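This website uses cookies to remember your preferences. By continuing to browse you agree to our cookie policy. Accept | Manage settings

Plorkach and Vesus open gripper comparison bench for small conveyor work

15 October 2025

Plorkach, the automation test workshop, has started a side-by-side comparison of grippers, finger shapes and wrist cameras for picking small electrical parts from a belt. The work is being done with controller maker Vesus, and the first 731 picks are already logged. Results will be free to read, failed picks included, when the first round closes in December.

The question behind the project came from small assembly shops. Many of them have one short conveyor, a mixed tray of switches and connectors, and a budget for one arm and one gripper. They want to know which fingers to order and where to put the camera, and most of what they can find covers big lines moving boxes.

"We kept getting the same phone call," said Domnica Cozma, who leads the bench program at Plorkach. "Somebody has a part the size of a thumb, it's smooth on one end and has tabs on the other, and they want to know if two fingers will do. I love that question! It sounds small and then you lose a week to it."

The bench is built so that other people can copy it. A tabletop belt runs across a brown mat marked off in squares with blue tape, and part bins, arms and conveyor can all be put back on the same lines after a change of hardware.
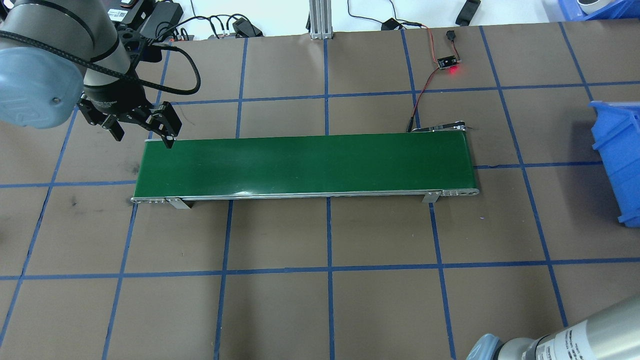 The two-finger gripper at the left end of the conveyor, with the taped grid underneath.

Each setup gets the same treatment. An operator fits the fingers, runs a short warm-up, then works through 50 picks for every part in the set. The log records the approach angle, how far the fingers were open, whether the part turned in the grip and whether it was released where it should be. Nothing is thrown out for looking bad. If a cable snags and spoils a pick, it stays in the log with a note.

Konrad Wróbel, controls engineer at Vesus, is looking after the controller half of the comparison. Two controllers are being tried with identical motion files. "The early runs already show a difference in how they settle just before the fingers close," he said. "It's a tiny pause, and you can hear it before you see it in the data. I've been grinning about it for days."

Cameras are the other half of the story. A fixed overhead view is good for finding a part on the belt, and a wrist view is good for the last stretch, when the fingers come down on either side. The team is scoring both, separately and together. Glare has become its own line in the log. A glossy green belt throws light back at a wrist camera, and a clear or shiny part makes matters worse, so Yaryna Palamarchuk of the Plorkach vision group added a lit push-button switch to the part set on purpose.

"The switch is my favorite," Palamarchuk said. "White body, orange strip on the side, black collar, bright green cap. Every piece of it looks different to the camera, and then there's a streak of light right beside it. If your detection copes with that, you can feel pretty good about the rest of the tray." 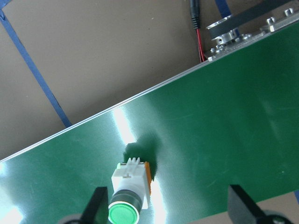

What comes next

The first round covers 44 combinations of finger, camera position and controller. A second round will bring in softer finger pads from Skirkden and a longer set of parts suggested by Maksymiv, a panel builder that has offered to try the best-scoring setup on its own floor.

Plorkach will publish the pick logs, the grid layout and the finger drawings together. Shops that would like a part considered for round two can send a sample and a short note on how it is handled today. Parts should fit between two fingers and weigh no more than a full coffee mug.

"Please send us the awkward ones," said Cozma.

Samples and press questions go to Amerley Odoi at the Plorkach front office.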